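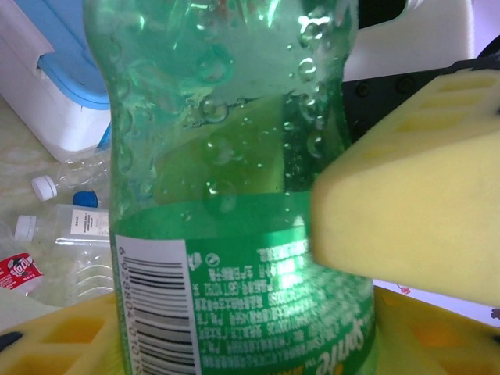
Skanport Issues Service Notice on Grip Force Fault in Foam Finger Pads

LELTMONT, November – Skanport has published a service notice covering a grip force fault in its two-arm tabletop sorting cell. Under certain conditions the gripper continues to close on a thin-walled plastic bottle after contact has been registered. No injuries have been reported. Operators are asked to apply the interim settings below before the next shift.

The fault was identified at the Leltmont test site during endurance runs on mixed plastic bottles. In a log of 2,123 picks, 67 showed motor current above the set limit for longer than the permitted interval. In 8 of those the bottle wall collapsed and the arm went on to lift with the finger position reading out of range. The remaining picks were completed, but the excess current was not flagged to the operator.

Cause

The contact threshold is calibrated at installation against a new foam pad. As the foam compresses with use, it absorbs more finger travel before the motor current rises. The controller reads this travel as free movement and keeps the close command active. When the current does rise, the fingers are already past the intended stop position. Bottles with a narrowed waist are affected more often than straight-sided ones, as the upper edge of the pad makes contact late.

A second condition was found in the stop logic. If both arms request a stop within the same control cycle, the second request is held until the first has cleared. In testing this delayed the stop by up to 100 milliseconds. The emergency stop circuit is wired separately and is not affected.

"The pad wears slowly and the calibration does not follow it," said Emilian Iordache, head of product safety at Skanport. "We tested the threshold on new foam and on worn foam, but we did not test the transition between the two. That was a gap in our procedure."
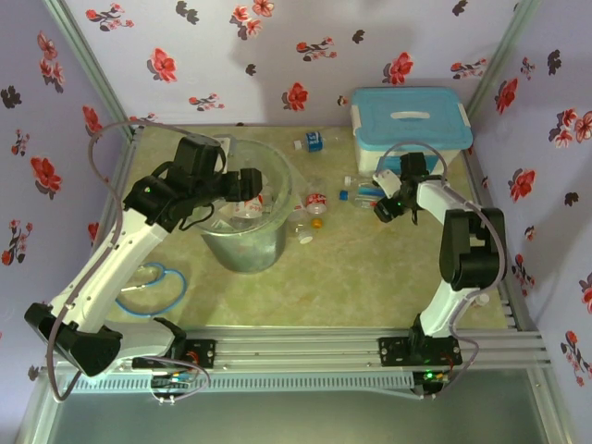

The two-arm cell with a clear bucket and a lidded storage box on the work surface.

Interim measures

Operators should reduce the closing speed to the lower of the two presets and run the pad calibration routine at the start of each shift. Pads that do not return to full thickness after release should be replaced. Hands must stay out of the work area whenever either arm is powered, including when both are stationary – a held stop request gives no visible indication.

Corrected firmware is being validated with integration partner Lefèvre and will be supplied free of charge. Cells delivered through Travham will be updated by Travham service staff.

Contact: Skanport Product Safety, Leltmont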